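Stitches and wound closure: your questions

Ridorcombe Surgical Center, patient information. Last reviewed 8 May 2025.

What is a suture?
A thread used to hold tissue together while it heals. The length and type are chosen by your surgeon.

Will all my stitches be removed?
Stitches placed deep inside are often the kind that dissolve. Skin stitches may need to come out at a visit. Your discharge sheet says which you have.

Is bleeding normal during surgery?
Some bleeding is expected in most operations. The team watches for it and controls it as they work, and may close a bleeding spot with a stitch.

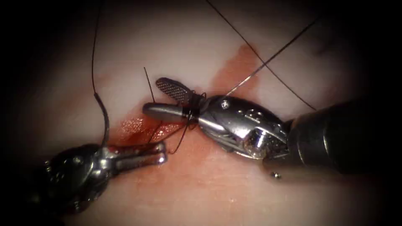

One reader wrote to ask whether black thread means the stitch is permanent. It does not. Color mainly helps the surgeon see the thread, and both kinds come in several colors.

When can I shower?
Follow your discharge sheet. Do not soak the wound in a tub or pool until we say so.

When should I call?
Call if the wound opens, if you have a fever, or if bleeding continues after 20 minutes of steady pressure. If bleeding is heavy, call 911.

Related pages
Preparing for your stay at Ridorcombe
Parking at the Castillo Building
Pain relief after surgery

We use cookies to improve this site. Accept | Settings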